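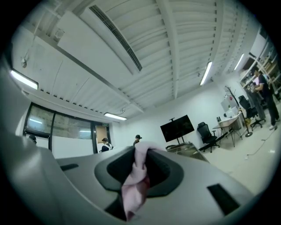

Skarby are back with a new single, and I can't stop playing it

2018-09-02

I had pretty much given up on hearing anything new from Skarby. The last album came out, the tour wrapped, and then the band went so quiet that I figured they'd all gone off and gotten regular jobs. Then a new song called Grinder showed up on their page with no warning at all, and I've had it on repeat ever since (sorry to my neighbors!).

It's a loud one. If you only know the slow, pretty stuff they were doing a couple of years ago, the first few seconds might make you jump. The drums come in hard, the bass is all fuzz, and the vocals don't show up until you've almost decided it's an instrumental. Then the chorus hits and it's so catchy it's kind of silly. I was humming it at the grocery store by the second day.

The single is out on Enley, the little label that put out their first EP back when they were selling 100 copies at a time from a folding table. I love that they went home for this one. There's a seven-inch too, with a B-side called Yilma that's just piano and voice. I've only heard a short clip of it, but I already think I might like it better than the A-side - ask me again in a week.

As for shows, the band says they'll play 25 dates, starting in March. The opening night is at a hall that holds 1,586 people, and that's easily the biggest room they've ever headlined. I saw them years ago in the back of a bar with a broken PA and maybe half the crowd watching a ball game, so this makes me really happy.

No word yet on a full album. The label's note only says that the band came out of the studio with more songs than they needed, and that the single runs first. I'd take an EP, I'd take demos, I'd take pretty much anything at this point.

The seven-inch is up for preorder now through the label's store. I got mine already - on pink vinyl, of course.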